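The first thing the people on the sorting floor in Radstead were told about the robots was that no jobs would be lost. The second thing, a few weeks later, was that the night shift would be "rebalanced." I have been writing about workplaces long enough to hear those two sentences as one.

Darthorpe runs a garment returns plant on the edge of town, in a long building that used to store seed. Clothes bought online and sent back come in at one end in plastic bags. They leave at the other end folded, tagged and ready to be sold again, or else baled for a rag buyer. Between the two ends are people at tables. They open the bag, shake out the shirt, look for makeup on the collar and deodorant under the arms, close the zippers, fold, bag, and reach for the next one. The quota for an experienced sorter is 200 items a shift. Everyone I spoke to could tell me how far over or under they had run the day before, and none of them had to look it up.

The company agreed to let me visit in May on the condition that I name no employees. The employees, when I got to them, had asked for the same thing.

What Darthorpe wants is a machine that can take over the table. It has bought cameras, software and pairs of robot arms through a contractor called Kiltico, and it has put them to work on the dullest and hardest part of the job, picking a garment out of a heap and laying it flat. I say hardest on the word of the engineers. The sorters find this hilarious. "I've been doing the hard part?" one woman asked me. "Somebody should tell payroll."

Cloth is a miserable material for a machine. A cardboard box is the same box whichever way it lands. A blouse dropped twice makes two different blouses, as far as a camera is concerned, and a sleeve half under somebody else's pant leg could belong to either. The person at the table settles the question by tugging. She does it while talking about her son's car.

The robots are learning, if that is the word, from her. For part of each shift, sorters leave their tables and go to a row of booths behind the packing line, where they steer a pair of arms through the same motions they have been making for years. Each attempt is recorded. By the time I visited, the plant had logged 3,529 of them. A manager gave me that number with real pride, and I asked how many had ended in a folded garment. He said that wasn't the measure they were using at this stage. 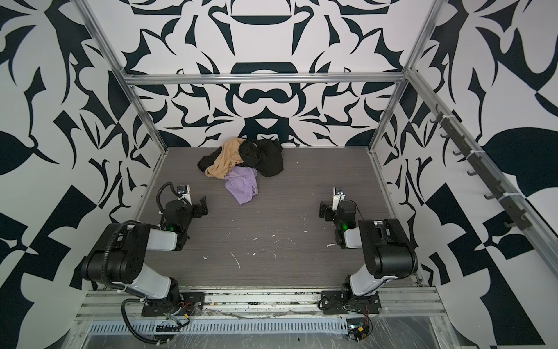
*Darthorpe Returns, Radstead: Handling Methods Team*

The team's name is new. Until last winter these people were simply Table Row, and the change has come with a different-colored lanyard and, for now, no change in pay. Steering counts as "light duty." Several of the sorters disputed that. At the table you stand, and your feet hurt. At the booths you sit, and your neck does, and you spend the hour watching two small fingers close on a hem you could have picked up with your eyes shut.

I watched one sorter work through a pile for most of an hour. She had a pair of gloves tucked in her back pocket and a habit of leaning to the left when the left arm moved. She would bring a gripper down, pinch, lift, and have the fabric slide out. Down again. When she got a good hold with both sides she drew the thing out slowly, wider and wider, and for a moment it looked like housework. Then one corner let go. She didn't swear. I would have.

"It's fine once you stop thinking of it as hands," she said. "It's more like chopsticks on a bad day."

The booth walls are papered with big black-and-white shapes, all leaves and blades, like something from the lobby of a hotel that's trying too hard. Kiltico says changing the backdrop now and then keeps the software from getting too attached to one setting. The sorters have opinions on the designs and would like to be asked. One man said he'd gone home with the pattern still moving behind his eyes. He brought it up at a shift meeting and was told it had been noted.

Small things like that are most of what people here wanted to talk about. I had come with questions about the future of work, and I kept getting answers about the schedule.

The schedule is the real change so far. Before the booths, a shift was a shift. You knew your table, and you knew who you'd be standing across from. Now the roster comes out in pieces, with booth hours slotted in among table hours, and the pieces move. A sorter pulled to the booths at ten may be back at her table by noon with her quota reduced on paper for the time away. The reduction is worked out by a formula, and I asked four people to explain it. Two gave me different explanations. The other two laughed.

Then there is the matter of who gets picked. Darthorpe says booth hours are open to anyone. In practice they go to the fast, tidy workers, whose movements make cleaner recordings. Those happen to be the same workers who used to carry a table through a heavy afternoon. Take one of them away and the rest of the row feels it by the first break. The slower sorters are left with the bulk of the real work and a fear that somebody has already decided what they're worth.

I put this to the plant's operations office. The written answer said the selection process "reflects a range of operational factors." I asked which ones and got a second note thanking me for my interest.

Let me be fair to the other side, because there is one. The table is a bad job in several respects. The bags throw off dust and lint. The shoulder complaints are real, and people talk about them the way farmers talk about rain. More than one sorter told me she wouldn't want her daughter doing it. If a machine could lift the ten thousandth pair of jeans so a human shoulder didn't have to, I'd have a hard time standing up to object, and so would most of the people I met.

Some of them like the booths, too. A younger sorter who had been bored stiff at the table told me he'd started arriving early. He had picked up how to restart a frozen arm and which cables not to touch, and the Kiltico technicians had begun to ask him things. He'd like to be a technician himself. There is a training course, he'd heard, though he hadn't seen it posted anywhere. I looked for it as well. The company says it is in development.

That is the trade being offered in a lot of places now. The dull work goes, and better work takes its place, for somebody, later. The first half tends to arrive with a delivery date. I have sat through the slide show that covers the second half, in other buildings and other industries, and I have gone back to some of those buildings afterward. The training room was usually being used for storage.

Radstead has some reason to be wary. The Manurung carpet mill, across the river, brought in automatic cutting lines with the same assurances. People in town disagree over what happened next, and the mill's former managers blame a lost contract more than the machines. What they agree on is that the cutters were asked to help set up the equipment, that they did it well, and that the cutting room had 8 people in it when it closed. A sorter at Darthorpe whose mother was one of them brought this up before I did.

Is it going to happen here? My guess is that it won't happen soon. On what I saw, a decent sorter could clear a table while the arms were still making up their minds about a sock. The engineers I met were frank that reaching into a tangle of mixed fabrics, thin over thick, is a long way from solved. The public presentations are a good deal less frank. A video shown to visitors in the front office has an arm folding a towel, and a person would need to look closely to catch that it has been sped up.

But slow machines can change a workplace as much as quick ones. The plant has stopped filling vacancies on the night shift. When people leave, their tables are pushed against the wall, and I saw 5 of them stacked there with the legs folded in. No robot has taken that work. It has been spread over the people who remain, on the strength of what a robot may one day do. Management calls this planning ahead.

The sorters have asked for three things in writing. They want booth hours paid at a higher rate, a rule for how those hours are shared out, and a say in what becomes of the recordings, which currently belong to Darthorpe outright. The last request puzzled the company most. Why would anyone care about footage of robot arms and old clothes? The woman I had watched at the booth thought about that for a while when I passed the question on.

"It's my wrist doing it," she said. "They know that. It's why they asked me."

A meeting on the requests had been set and then moved. When I left, late in the afternoon, the shift was changing over, and a supervisor was taping a revised roster on top of the one from that morning.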